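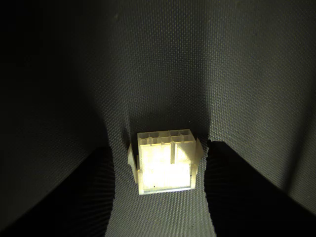 *A white multi-cavity connector housing of the wire-to-board type, under bright light.*

# Jiltero 308 Body-Worn Camera: Patrol Review

The Jiltero 308 is a chest-mounted camera sold to small and mid-sized police departments. I wore one on patrol and court duty through July, alongside the Dirkon unit our department has issued for several years. The test unit was bought at list price, with the dock and one spare magnetic mount.

## Recording

Video is 1080p by default, with a 720p setting for departments short on storage. Daylight footage is sharp enough to read a license plate from a normal stopping distance. At night the picture holds up under street lighting and gets noisy on unlit roads. Headlights behind a driver's window still wash out the face, as they do on the Dirkon.

The pre-event buffer is 30 seconds, video only. Audio starts when the officer presses the button. Some departments want audio in the buffer and some are barred from it by their own policy. The 308 lets the administrator choose, but the setting applies to every camera in the account. It should be adjustable by unit.

Sound is good at conversation range. Wind is handled poorly. On a bridge stop I could follow my own voice and lost most of what the driver said.

## Mount and Controls

The magnetic mount stayed put through two foot pursuits and came off once while I was getting out of the car with the seat belt dragging across it. The clip mount is better for anyone who drives most of the shift.

The record button is large and works with gloves. Stopping a recording takes a three-second hold, which prevents accidental shutoffs. The mute button is too close to it. Muting is written to the log with a time stamp, so a supervisor can see when it was used and for how long.

## Battery and Dock

Battery life covered a ten-hour shift with normal use. On a twelve-hour shift with a long scene it quit before I did. The battery is sealed, so carrying a spare means carrying a second camera.

The dock charges and uploads at once. Uploads are slow over a shared station line, and the progress light does not tell you which file is moving.

## Evidence Software

Files go to Oltia, the web system bundled with the camera. Each file gets a hash on upload, and every view, clip and export is logged by user name. Originals cannot be edited. Redacted copies are saved as separate files linked to the original – a prosecutor will ask about that, and the audit report answers it in two pages.

Face blurring needs constant correction. Tormod Sjöberg, our records supervisor, gave up on the automatic tool and went back to drawing boxes by hand. Search by case number is fast. Search by officer and date returned files from the wrong shift twice when recordings crossed midnight.

## Cost

- Camera: $500
- Eight-bay dock: $814
- Oltia license, per camera, three years: $900

Extra storage is billed separately. Get the retention schedule in writing before signing, particularly for use-of-force files that may have to be kept for years.

## Rating

3.5 out of 5. The audit log is the strongest part of the package, and the camera is fine for eight- and ten-hour shifts. Departments on twelves should look at something with a swappable battery.

*Reviewed August 2018. Firmware as shipped.*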